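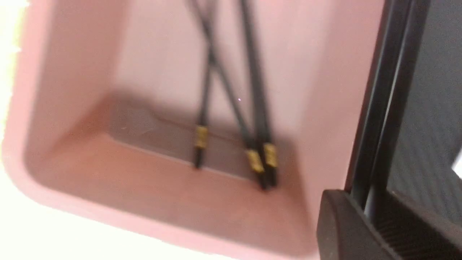
Pretbridge Supper Club list – archive
Search this list Enter keywords Go

Subject: Re: Noodle night, the money, and the hall
Date: May 8, 2004

Dear all,

I have now read every message on this subject, including the one sent twice and the one meant for somebody's sister. Thank you.

The hall at Plarkanside is ours for the second Friday in June. They want 40 pounds, which covers the kitchen and the use of the urn, though why anyone would need an urn in June is beyond me. Doors at 6. If you come at 5 you will be given an onion.

On the broth: the bones come from Tudose as usual, and I'll start them the night before. Please stop offering me stock cubes. I know you mean well.

Kitchen floor is to be mopped before we hand the keys back. Last year it was left to whoever was still standing, and that was me. 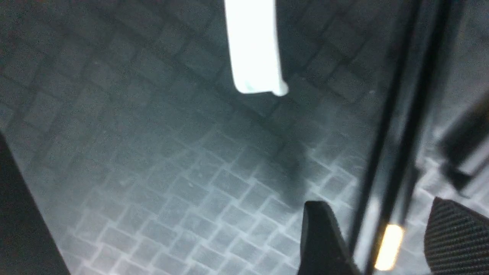

One member wrote on Thursday:

> Can I put in a word for starting at 8 instead? Some of us have to get
> back from Dremov on the slow bus, and by the time I arrived in March
> there was no broth left, only a bowl of spring onions and people
> telling me how good it had been. I'd also like us to look at the
> price again. It has gone up twice and the portions haven't.

I'm sorry about March. Eight is too late for those with children, but I will keep a pan back with a lid on it and guard it myself. As for the price, the portions are the size of the bowls, and the bowls are the ones we've got. Anyone who wants to buy bigger bowls should write to me privately – with a cheque.

Seating will be the long tables again. I'd rather not do a plan. The last one caused a coolness that went on until Easter.

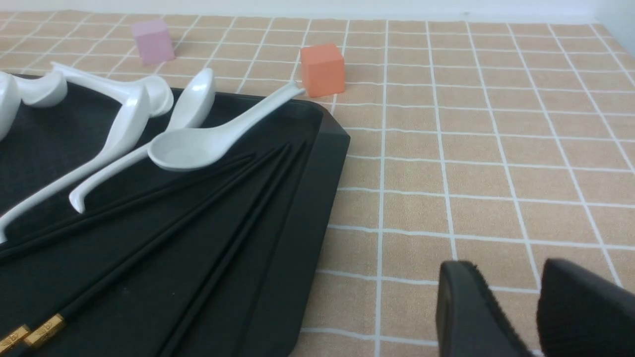 Another member asks whether there could be a proper vegetarian broth this time, made in its own pot, as opposed to the ordinary one with the meat fished out. Yes. Mushroom and kelp. Tell me by Sunday week if you want it, and please don't then decide on the night that the other one smells nicer.

Lifts from the station: reply to the list, not to me. I have no car and never have had.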